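Robotics Club Notes, September

The Mernham Robotics Club is back for the fall, and the manipulation group has already started on its first project. The group is working on soft items this term. Last year's blocks and cups were easy to pick up the same way every time. Rolled socks, pompoms and small bundles in plastic are harder, and members have been recording themselves moving them with hand-held grippers, one in each hand.

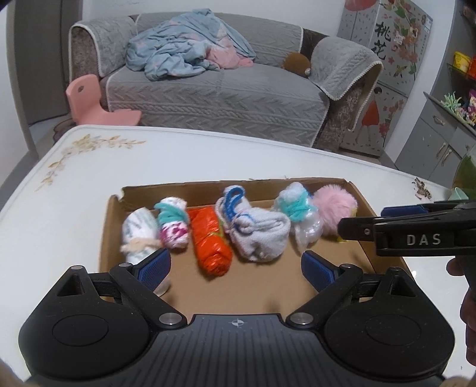 Each recording is one short task, done at normal speed and saved with a line of text saying what was asked for. The club's target is 2000 recordings by the end of the term. We have 479 so far. Nyokabi Kirui, who leads the group, checks each one and throws out any where the task was left unfinished.

If you are taking part from home, please follow the same routine as everyone else:

1. Use any table you like, but keep the cardboard tray flat and within easy reach of both hands.

2. Open the fingers fully before you start and again when you finish.

3. Pick up one item at a time. If you drop it, pick it up from where it landed and carry on.

4. Change the order of the items between recordings. Up to 16 recordings in one sitting is plenty.
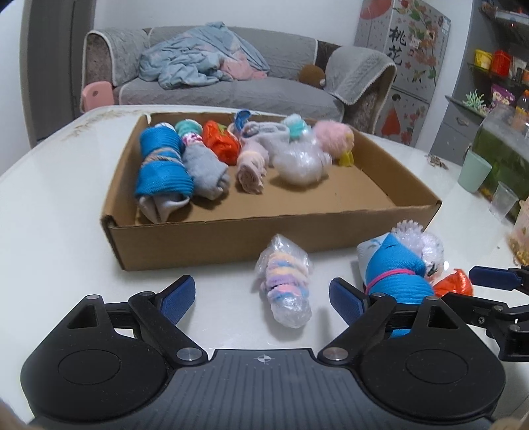

Pravo

Pravo is the name the group has given to its training program. Abdelghani Belkadi rewrote the part that loads the recordings over the summer, and it now runs on the older computers in the Ait Ali room. The first version learned from blocks only and did badly on anything wrapped in plastic. He plans to train it again once the sock recordings have been checked, and would like help from two members who know some Python.
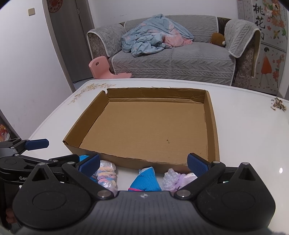

Tray and soft items, with the nearer gripper open.

The group will show its work at the Cukimdale student meet in the spring. Grippers can be signed out at the front desk until 6 p.m. Please return them charged and bring back the blue pads if they come loose.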